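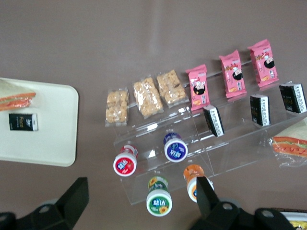

Vol. 4, No. 2

Progress report, Vostness youth football – for Verena Grabner

Quick one, sorry, camp starts in July and the phone won't stop. Signups at 80, up from 50 last fall. Flag side full. Tackle side still short on linemen, Alois Kaufmann working on it.

Helmets: 40 recertified, rest waiting on Prantl.
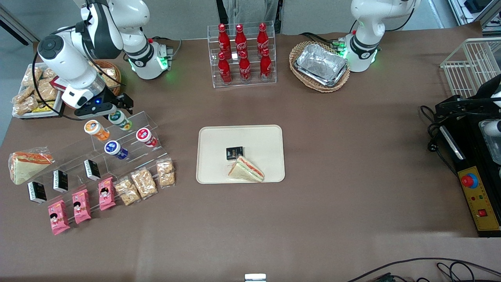

Shoulder pads came in 700 under budget – would like to move that to the sled, ok with you? Coaching clinic done, Johanna Eberhard ran it. Scrimage with Deda confirmed, field lights still not fixed.

Recent
Skamelura spring roster
Strebel named line coach
Mouthguard order form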